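Uten folding machine: six weeks in a guest house laundry

We run a small guest house in Bedamlow and wash everything ourselves, so anything that promises to take the folding off our hands gets a hearing. The Uten is a floor-standing folder for clothes and small linen, made by Kaczmarczyk, and it costs £1,455 before delivery. I bought ours at full price in July. This review covers what it does and how far it is from doing the laundry.

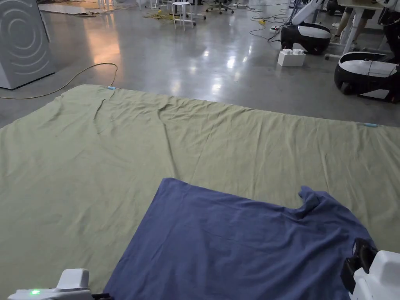
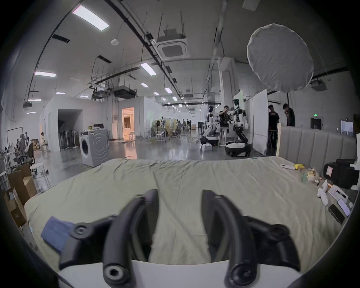

Folding is the last step of the job, and the Uten only handles the last part of that step. It has two clips at the front. You hang a garment by its shoulders on the clips, the machine draws it in, and a folded garment drops into the tray at the bottom. Finding the shoulders is your job. A T-shirt lying on a sheet with most of it flat and one corner bunched up, like the dark blue one in the first photo, is no trouble to a person, who picks it up and gives it a shake. The Uten can't start until somebody has done that. People are working on machines that could, and it is slow going, as you would expect when every shirt lands in a different shape.

Setting up

It arrives in one box and needs two people to lift it out. The cabinet is 622 mm wide, which meant moving our ironing board to the hall cupboard. It needs a level floor. Ours slopes towards the drain and the first dozen shirts came out skewed until I packed one foot with a bit of rubber mat. The manual mentions the adjustable feet on the last page, after the warranty.

The controls are a dial with four settings (shirt, trousers, towel, pillowcase) and a start button. There is also an app, which I used once.

What it folds well

Plain T-shirts and polo shirts come out well, better than I do them, and all to the same width so they stack properly. Long-sleeved shirts are fine if the cuffs are undone. Hand towels are good. Pillowcases are good if they have been dried flat, and passable if they have been in the tumble dryer.

What it doesn't

Bath towels are too thick and it stops with a red light. Children's clothes under age six or so slip off the clips. Anything with a hood jams. Socks and underwear it won't take at all, and it says as much on the box, to be fair to them. It will not take sheets either, and sheets are most of our work. I knew that when I bought it, but I had hoped the rest would free up more time than it has.

Speed

Clipping a shirt takes me a few seconds and the fold takes a few more. By hand, on the table, I am a little quicker overall. The gain is that I can do something else between shirts, though never for long — it wants feeding again before you have got anywhere with the next thing. My back is better for it, as you stand upright at the clips instead of leaning over a table.

Noise and running

It makes a steady hum and a clack when the tray drops. You can hear it through the kitchen wall but not upstairs, and we don't run it before 8 in the morning. The belts are meant to be wiped every 1,000 folds and a light comes on to remind you. Ours picked up lint from new towels well before that and started to slip, so I wipe them whenever I empty the dryer filter.

The other one I looked at

The Tikinus is £2,000 and has a wider mouth that takes bath towels. I tried it in a showroom with a bag of our own washing. It managed the bath towels but creased the collars on two shirts, and it still has to be clipped by hand. If you have towels and little else, it may suit you better.

Can a machine do the laundry yet?

No. The washer washes and the dryer dries, and those two have been good for decades. Carrying it between them, shaking it out, turning sleeves the right way, spotting the pillowcase that needs to go round again — all that is still done by hand here, and the Uten hasn't changed it. I would pay a good deal more for a machine that could take a full basket and sort it out alone. I haven't found one I could order.

For a shop or a club with a lot of plain shirts, I would say buy it. For a house like ours it is useful three or four times a week and in the way the rest of the time. I am keeping ours, mainly for the staff polos and the hand towels.

Three stars out of five. Spare clips cost extra and are worth ordering with the machine, as one of ours lost its spring in the fourth week.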